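4. Written Rules and the Desks They Meet

4.1 Where the rules came from

The Denness bench code began as a single page taped inside a cupboard door in Skotumham. By the time we inherited it, it had grown to 69 clauses, several of which contradicted each other and one of which concerned the correct storage of soup. Our task was to find out which clauses people followed when working with small tabletop arms, which they ignored, and which they sincerely believed they were following.

We collected 1428 entries from the session logs kept at Lisville and Caldeira. Each entry records an operator's answers to the pre-session checklist, along with any remarks. The remarks were optional, and their authors seem to have enjoyed that freedom. A second reader, Gönül Oral, coded 600 of the entries without seeing the first reader's labels. Disagreements were settled by rereading the clause aloud until one party gave up.

4.2 The clear-surface clause

Clause 12 states that "the work surface shall be clear of items not required for the task." It is the shortest clause in the code and the most cheerfully signed. Operators ticked it in nearly every entry we read, often in the same pen stroke as the clause before it.

The difficulty lies in the word "required." On a shared desk, the network needs its router, the operator needs a lamp and a monitor, and everyone in November needs tissues. Each item has a defender. An operator who looks at such a desk sees the part where the arm is going to work and judges the clause by that part alone. The wording permits this reading, since it never says how far the work surface extends.

Cables are the harder case. Clause 14 asks that they be "routed and secured," which most operators took to mean "plugged in." A loose cable on the desktop tends to be counted as furniture after its first day there. Figure 3 shows a desk of the ordinary kind, in a close view by the gripper (a) and in a wider view that takes in the back of the desk (b). 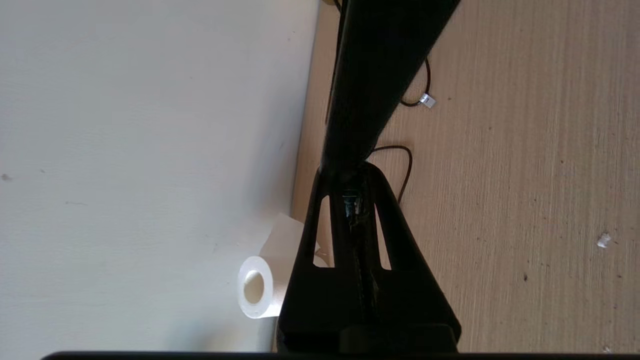
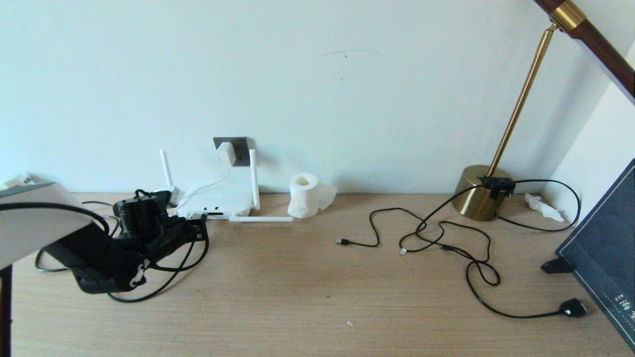 Figure 3. One desk in two views, with cable lying on the surface in both.

4.3 Proposed wording

We replaced Clause 12 with three instructions that can be checked by someone who was not in the room when they were ticked.

First, the operator marks a keep-clear zone on the desk before the session. The zone covers everything the arm can reach at full extension, including the places it has no plans to visit. Household items may live outside the zone in whatever numbers the household desires.

Second, any cable that crosses the zone is either fastened down or removed. A cable with a free end is removed. We considered an exemption for cables that someone "might need in a minute" and found that the minute had no upper limit.

Third, the zone is checked from two viewpoints, one of them near the gripper. A standing operator gets a fine view of the desk and a poor one of whatever the arm itself is hiding. Twenty seconds is enough for both looks. Josué Rangel, who drafted the original Clause 12, has asked us to record that he always meant this.

4.4 Limits of the revision

The new wording does not deal with lighting, which is covered by Clause 31 in terms we have not been able to interpret. It also assumes a desk with a single arm. At Caldeira, where two arms share one bench, the keep-clear zones overlap, and each operator regards the overlap as belonging to the other. We have left that question to the next revision, along with the soup.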